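We use cookies to keep you logged in and to remember your display settings. Accept | Manage

Serkimholm Makers Forum > Builds > Arms and Motion

Thread: Bottle-to-crate pick, sim first, arm is next

kamol_s
Repurposed arm on my garage bench, sorting small capped bottles into a crate. I'm doing the whole cell in simulation before I let the real joints move. Controller is a Zudar board, trajectory code is mine, gripper is the compliant lattice type printed in TPU. Approach and grasp are fine in sim. Release is where I lose them: the bottle tips on the way down and catches the crate wall. Payload is 18 grams empty. Looking for opinions on descent speed and where to grip.

wornero_fan
Grip lower. Cap grasps are a pendulum waiting to happen. Take it by the body, just under the shoulders, and half your problem goes away.

Marama McAlister
Disagree with the above. A body grasp means the fingers have to go into the crate alongside the bottle, and they need room to open once they are in there. With a tall crate and tight spacing you will knock over whatever you placed last. Cap grasp keeps the fingers on top. Kamol, what is your physics timestep?

kamol_s
2 ms. Contact solver is at defaults apart from friction, which I raised on the fingertips.

Marama McAlister
Raised to what? If it is above 1 you are hiding a grasp problem that will show up on hardware. TPU on a polypropylene cap is not that sticky, and less so with dust on it.

kamol_s
1.4. Point taken. I'll put it back to 0.8 and rerun.

decha_l
Check the collision meshes before you touch the gains. Most importers wrap each part in a convex hull unless told otherwise. A convex hull on an open crate is a solid block with a lid. Your bottle may be landing on a surface you can't see.

kamol_s
Already split into floor and four walls. First thing I got wrong, back in October. Bottles do reach the floor of the crate, they just don't always reach it upright.

Reran with friction at 0.8. 700 drops, logged the tilt at release. The mean is fine and the tail is not. The bad ones all have the wrist still settling when the descent starts, so the lateral velocity goes straight into the bottle. I've added a hold above the crate before the vertical move.
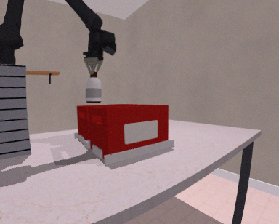

The hold ends when joint velocity falls under a threshold, with a timeout behind it. I tried a fixed delay first and it wasted time on the short moves. Descent is a straight Cartesian line after that, no blending with the previous segment. Tilt tail is mostly gone. Cycle time is worse, which I can live with in a garage.

wornero_fan
Still think you should grip the body. You're spending cycle time to protect a bad grasp.

Marama McAlister
He is spending cycle time to let an arm stop moving. You would need that with a body grasp too – the wrist doesn't care where the fingers are.

wornero_fan
It cares less if the lever arm is shorter. But fine, his bench.

decha_l
What do you have for joint backlash in the model? Zero is the default and the real one won't be zero. I measured mine with a dial indicator at full reach and then added it as noise on the joint positions. Crude, but my settle threshold had to double.

kamol_s
Zero at the moment. I'll measure it this week. Base is bolted to the same top as the crate, so I should get bench flex in that number as well.

Hanna S.
If you post the scene file I can run it on the Pongsiri solver and compare contact forces at the cap. Same mesh, different contact model. If the two disagree by much I wouldn't trust either of them for finger closing force.

kamol_s
Will upload tonight once I strip my file paths out. Units are meters, Z up. Closing force is a guess, please tell me if it's silly.

decha_l
Z up, thank you. Last one I downloaded had the floor as a wall.

1,555 views | Log in to reply

Contact | Forum rules | © Serkimholm Makers | Back to top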